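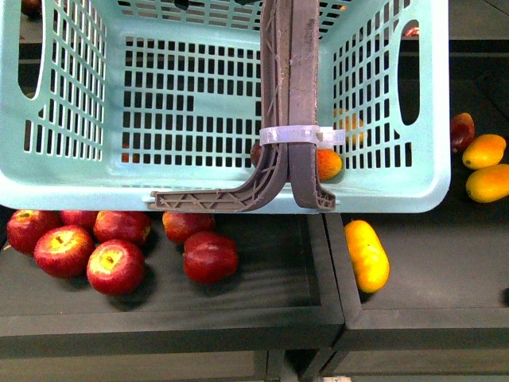
May 1, 2026

The demonstration period at the Filalby site continued today under the direction of Luzius Bühler. The assigned task remains the transfer of fruit between the produce bins and a plastic shopping basket, performed by an operator through remote control. The target for this phase is 530 accepted demonstrations, against an overall total of 2,000 to be delivered by September.

I operated during the morning and completed 21 demonstrations, of which 2 were rejected on review. In both cases I had closed the fingers before they were fully lowered over the fruit. Mr. Bühler asked that all operators pause briefly above the item before descending, and that the approach be made at one even speed.
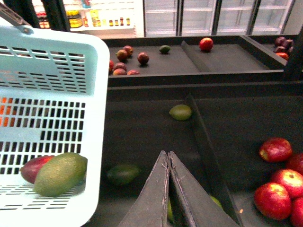
Apples remain easier for me than mangoes. A mango lying at an angle requires a turn of the wrist before the grip, and I am still inclined to make that turn too late. The bin dividers also call for attention – fruit resting close to one should be approached from the open side.

The written instructions from Zetomex do not state whether a dropped item ends the demonstration or may be picked up again. I have raised the question with Mr. Bühler, who will request a ruling. Until it arrives, such attempts are to be kept and marked separately.

My eyes were tired by the afternoon, and I gave up the controls early. I am assigned to review tomorrow.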